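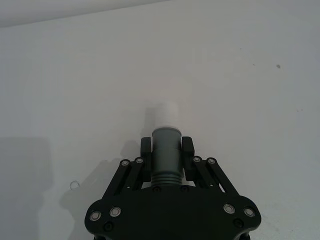
Why not just buy the hand? Vidatley asked that after the run-through in May, and it's a fair thing to ask, so I'll start there. The hand costs more, takes longer to set up and needs its own controller. Whether it earns that back depends on the job. I'll spend the next few minutes on the jobs we tried.

Slide 2. What we compared.
Two arms on one table. Parallel-jaw gripper on one, multi-fingered hand on the other. Same arm control software for both, called Zurari. Mention that the wrist camera was only used on the gripper side for these results.

Slide 3. The task.
Pick up a cylinder, hold it, offer it to the other arm. Sounds easy. The trouble is all in the handover. Both sides have to agree on who is holding it, and for a moment both are.

Slide 4. Numbers.
353 attempts in total, over 14 sessions. Don't read the table out. Point at the bottom row and say the gripper dropped fewer parts and the hand coped better when the part came in crooked. Pause here, people will want to read it. 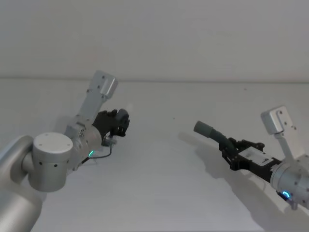 The handover was also where the cable routing on the hand side bit us. On wide moves the cable pulled tight and the wrist stopped short of its target. We lost over 5 hours to that before we moved the clamp. If anyone asks, the clamp is a stock part and we'd use it again.

Slide 5. Wrist camera against overhead camera.
Wrist view is good for the last bit of the approach. Once the part is in the jaws it hides most of what you want to see. The overhead view is the opposite. We ended up switching between them at a fixed height above the table. It's crude and it worked well enough for this.

Slide 6. Finger pads.
Flat pads slipped on smooth cylinders if we kept the force low. Higher force fixed the slipping but then the part came away late at the handover. Šimek pads are on order and not tested, so don't promise anything.

Slide 7. What we'd pick.
For Trirkano's line, the parallel gripper. Parts arrive the same way up and the cycle is short. For mixed bins I'd want another round with the hand before saying yes or no. Be clear that mixed bins weren't in this trial.

Slide 8. Next.
Repeat with both colour settings on the camera. Try the arms swapped left to right. Settings file goes on the shared drive after the talk.

Questions. If short on time skip slide 6.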